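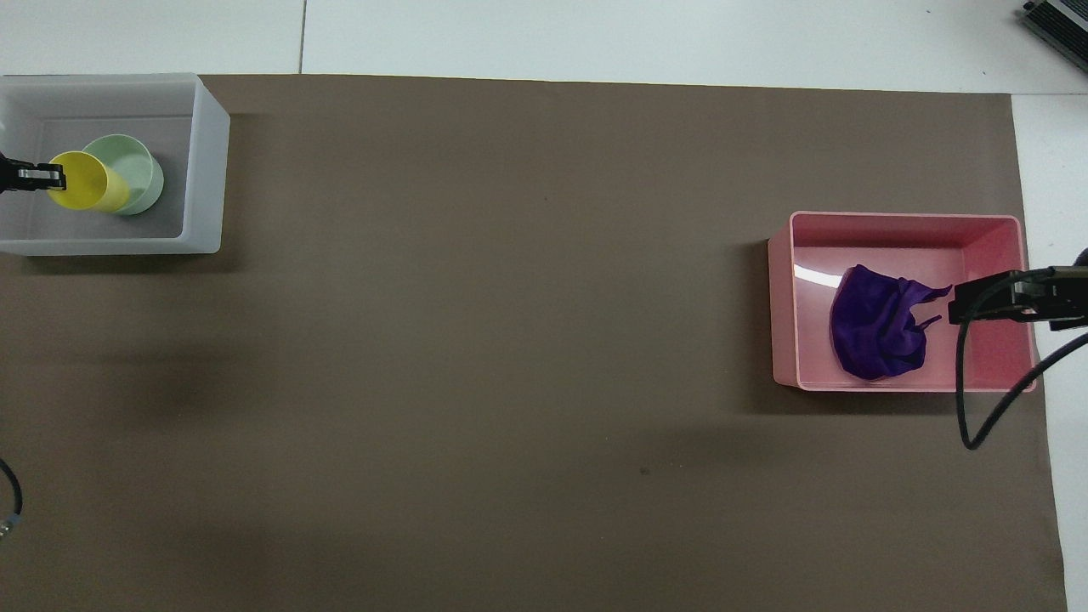

Simultaneous contrast is the name for a simple fact: a colour changes its appearance when its neighbour changes. A painter who mixes a grey on the palette and then puts it on the canvas next to a strong red will see a grey with some green in it, and will perhaps think the mixing was wrong. The mixing was right. Large dull areas are good friends for small strong ones, and for this reason I ask you to work on dull paper in the first half of the course. Look at how much the bright yellow cup gains from the brown-grey sheet beside it, and how the pale mint-green cup, which touches it at the rim, stays modest. The yellow takes the attention first and the green must wait. If you paint two such colours, you have to decide if you want this order or a different one.

# Handout 2: Colour and its neighbours

Evening course, Thursday group. Please read before the session and bring it with you, with your remarks in the margin.

## 1. Three words we will use

**Hue** is what we usually mean by "which colour": red, yellow, blue-green.

**Value** is how light or dark the colour is. Some books say "tone". I will say value, so that we do not mix it with the tone of a whole picture.

**Chroma** is how strong the colour is, compared with a grey of the same value. A brick and a ripe tomato can have nearly the same hue, but the tomato has the higher chroma.

Most beginners correct the hue first. In my experience the mistake is more often in the value. Before you add another pigment, half close your eyes and compare. If the spot still jumps out, it is too light or too dark, and a new hue will not save it.

## 2. What a neighbour does

A neighbour pushes a colour away from itself. This works in all three directions:

- next to a dark area, a colour looks lighter
- next to a strong area, a colour looks weaker
- next to a red area, a colour moves a little towards green, and the same for the other pairs of opposites

The effect is strongest when the small area is surrounded completely and when the two values are close. It becomes weak if you put a dark line between the two areas. Stained glass is a good case: the lead keeps the colours apart, so each one stays more or less what it is.

Please do not learn the list by heart. It is better to see it once with your own paper than to repeat it ten times.

## 3. Exercise A: one grey, two grounds

You need the coloured sheets from the Skitwood pad, scissors, glue, and one tube of grey gouache.

1. Paint a full page of middle grey and let it dry.
2. Cut from it two squares, 2 cm on each side.
3. Glue one in the middle of an orange sheet and the other in the middle of a blue sheet. The sheets must have the same size.
4. Put them side by side on the wall and go back three or four steps.
5. Write down what you see, before you speak with your neighbour at the table.

Joana Fonseca did this exercise last year with a violet instead of the grey and was sure that she had taken two different pages. She had to cut the squares out again to believe it. You are allowed to do the same.

## 4. Exercise B: make two look like one

This is the opposite task and it is much harder. Mix two different greens and find for each a ground on which they appear equal. Start with greens which are not far from each other. Keep all the failed pairs, we will put them on the long table and discuss them.

Time for this exercise: 30 minutes in class, the rest at home.

## 5. Shadows

A shadow on a dull sheet is rarely a grey shadow. Near the window it can lean to blue, under the lamp the same shadow is warmer. When you mix it, take the colour of the ground as a starting point and go down in value. Do not begin with black. Clémence Perrin uses for this a mixture of burnt umber and ultramarine, and she keeps a small amount of it at the corner of the palette the whole evening. I find it practical, but it dries lighter in gouache than in oil, so test it on a strip.

White things have the same problem. A white table is almost never the white of the tube. Leave the pure white for one or two small places, or leave it out.

## 6. For next time

- Finish Exercise B, minimum one pair.
- Read pages 14 to 39 in the reader. The part about weaving can be skipped if you have no time, but I recommend it.
- Choose two household objects of different colours and make a small study of them on a brown or grey ground. Then make the same study on white. Use the same paints for both, and do not correct the second one to match the first.
- Bring an old shirt. We start with oil in September, and the stains do not come out.

Those who missed the first session can find the notes about brushes in the blue folder near the door. Please put them back after copying, there is only one set.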